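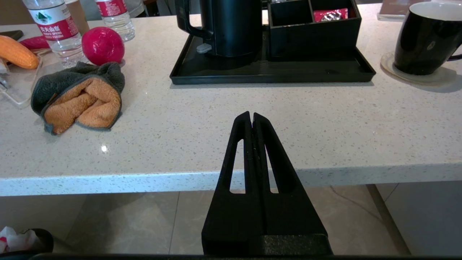 Henrike Osswald

88 Haushalte gesucht - Küchentagebuch, vier Wochen im November

Kurz und schnell, weil die Plätze jetzt raus müssen: Tellerent sucht Leute, die vier Wochen lang aufschreiben, was bei ihnen zu Hause gekocht, aufgewärmt, eingefroren und weggeworfen wird. Alles. Auch das Toastbrot im Stehen. Auch die Nudeln vom Vortag, kalt aus der Dose. Gerade die.

Start im November, der genaue Tag steht in der Zusage. Einstieg zu Hause, kein Anfahrtsweg, außer ihr wollt zum Auftakt kommen (freiwillig, siehe unten).

Worum es geht

Im Frühjahr hatten wir nach Resterezepten gefragt. Es kamen 1491 Einsendungen. Toll, danke nochmal an alle, wir lesen immer noch. Aber: fast alles Vorzeigegerichte. Brotsalat mit Granatapfel. Gemüsequiche. Kaum jemand hat geschrieben, dass der halbe Blumenkohl am Ende doch in der Tonne war. Verständlich, hilft uns aber nicht weiter.

Also jetzt andersrum. Keine Rezepte, sondern der Alltag dahinter. Was wird eingekauft, was bleibt liegen, wer isst die Reste und wann. Daraus entsteht ein Buch, erscheint bei Breltero, Arbeitstitel noch offen. Kein Ratgeber mit erhobenem Zeigefinger, eher eine Sammlung von Küchenwochen mit kurzen Texten dazwischen.

Wen wir suchen

Haushalte jeder Größe. Alleinlebende, Paare, Familien, WGs, Großeltern mit Enkeln am Mittagstisch. Stadt und Dorf. Gern auch Leute im Schichtdienst, davon hatten wir bisher viel zu wenige - wer um 3 Uhr nachts warm isst, bitte unbedingt melden.

Kochen können muss man nicht. Wer nur Tiefkühlpizza macht, ist genauso richtig. Vegetarisch, vegan, mit viel Fleisch, Diät, keine Diät, egal.

Mindestalter 18 für die Person, die das Tagebuch führt. Der Rest vom Haushalt muss einverstanden sein, bitte vorher fragen. Bei WGs reicht es, wenn eine Person schreibt, dann aber auch nur für die eigene Verpflegung plus gemeinsame Essen.

Was wir nicht suchen: Gastronomie, Kantinen, Foodblogs. Dazu vielleicht später mal was Eigenes.

Was ihr tut

Jeden Tag ein Eintrag. Auf Papier im Heft oder online im Formular, wie es besser passt. Wechseln mittendrin geht leider nicht, gibt sonst Chaos bei der Auswertung.

In den Eintrag gehören:
- was gegessen wurde, grob auch wann
- was davon frisch gekocht war und was Rest
- was weggeworfen wurde und warum (zu viel, schlecht geworden, vergessen, schmeckte nicht)
- Einkäufe, Kassenzettel einkleben oder abfotografieren reicht völlig
- ein Satz zum Tag, wenn ihr mögt

Der Satz ist freiwillig, aber ehrlich gesagt das, worauf wir uns am meisten freuen. Schreibt, wie ihr redet. Rechtschreibung völlig wurscht, sieht man ja auch hier.

Für Abfälle bekommt ihr von uns eine kleine Küchenwaage, Modell Nokex, dürft ihr hinterher behalten. Gewogen wird nur, was in den Müll oder auf den Kompost geht. Kaffeesatz, Eierschalen, Knochen und Bananenschalen zählen nicht mit. Kartoffelschalen doch, da haben wir lange diskutiert. Suppe und Soße, die in den Ausguss gehen: schätzen und ein S dahinter schreiben.

Einen Tag vergessen? Nicht nachträglich erfinden. Einfach leer lassen und weitermachen. Leere Tage sind auch Auskunft.

Urlaub oder Dienstreise in der Zeit: kein Problem, solange es nur ein paar Tage sind. Bitte in der Anmeldung dazuschreiben. Wer den halben Monat weg ist, lieber bei der nächsten Runde mitmachen. Ob es eine gibt, hängt auch vom Buch ab.

Was ihr bekommt

400 Euro pro Haushalt, nach Abgabe des Tagebuchs. Überweisung, kein Gutschein. Gilt pro Haushalt, nicht pro Person. Außerdem ein Exemplar vom Buch und die Waage eben.

Versteuern müsst ihr selber, dazu können wir nichts Verbindliches sagen. Wer Sozialleistungen bezieht, bitte vor der Zusage klären, ob das angerechnet wird. Wir schreiben gern eine Bestätigung, was genau gezahlt wird und wofür.

Bei Abbruch zahlen wir anteilig nach ausgefüllten Wochen. Keine Begründung nötig. Kurze Mail und das Heft zurück, fertig.

Auftakt

Am Vorabend des Starts Treffen in der Brannigan, der alten Druckerei hinterm Güterbahnhof, 18 Uhr. Es gibt Eintopf und die Hefte zum Mitnehmen, Fragen könnt ihr da auch alle loswerden. Kinder gerne mitbringen. Eingang über den Hof, die Vordertür klemmt seit dem Sommer. Rollstuhl geht, die Rampe ist links neben den Fahrradständern.

Wer nicht kommt, kriegt alles per Post. Kein Nachteil.

Datenschutz

Eure Namen stehen nicht im Buch. Wohnort auch nicht, nur ob Stadt oder Land. Zitate verwenden wir nur, wenn ihr sie vorher gesehen und freigegeben habt. Heißt auch: nach der Abgabe kommt noch mal Post von uns, bitte dann nicht wundern. Auf den Kassenzetteln dürft ihr alles schwärzen, was uns nichts angeht, Kartennummern sowieso.

Die Hefte bleiben bis zum Erscheinen bei Tellerent im Schrank, danach gehen sie auf Wunsch zurück. Kreuzt das im Formular an, sonst werden sie vernichtet.

Anmeldung

Formlos per Mail über die Kontaktseite, Betreff "Küchentagebuch". Bitte rein:
- Name, Adresse, Telefonnummer
- wie viele Leute im Haushalt, ungefähres Alter
- Papier oder online
- was bei euch meistens übrig bleibt (zwei, drei Sätze, keine Bewerbungsprosa)
- ob ihr zum Auftakt kommt und mit wie vielen, wegen Eintopf
- Allergien, auch wegen Eintopf

Kein Lebenslauf, kein Foto. Auswahl nicht nach Eingang, sondern so, dass es eine gute Mischung wird. Absagen schicken wir auch raus, kann aber etwas dauern, wir sind ein kleines Büro und das Telefon ist nur vormittags besetzt.

Wer im Frühjahr schon Rezepte geschickt hat, darf natürlich wieder. Bitte kurz erwähnen, dann müssen wir die Adresse nicht nocheinmal anlegen.

Nachtrag, weil schon dreimal gefragt: Ja, Haustiere. Wenn der Hund die Reste kriegt, gilt das nicht als weggeworfen. Bitte mit H eintragen. Hühner ebenfalls H, im Zweifel dazuschreiben, welches Tier gemeint ist.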